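In Defense of the Worn-Out Cap

My friend Rochelle Ellery keeps her caps in a box with tissue paper, bless her, and she has been after me for years to do the same. 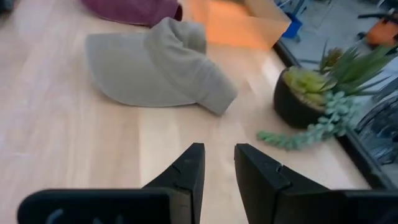
I have never been able to throw a cap away, and I've stopped being embarrassed about it. My mother felt the same way about aprons, so perhaps it runs in the family. A cap that has been sat on, packed and forgotten in a car will slump the way the gray one does on the table, crown half fallen in and full of creases, and I find that a friendlier sight than anything stiff on a store shelf. I bought my favorite in Jakport 16 years ago, and it still goes with me to the market every July.

So please, leave yours out where you can grab it. Let the color go. Look closely at an old one some evening and you'll see how much sewing went into such a humble thing, and how kindly it ages.

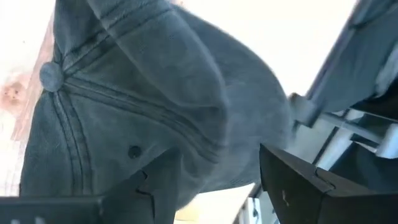 Seams running out from the top button of a gray cap.

Rochelle, dear, I'm still not buying the tissue paper.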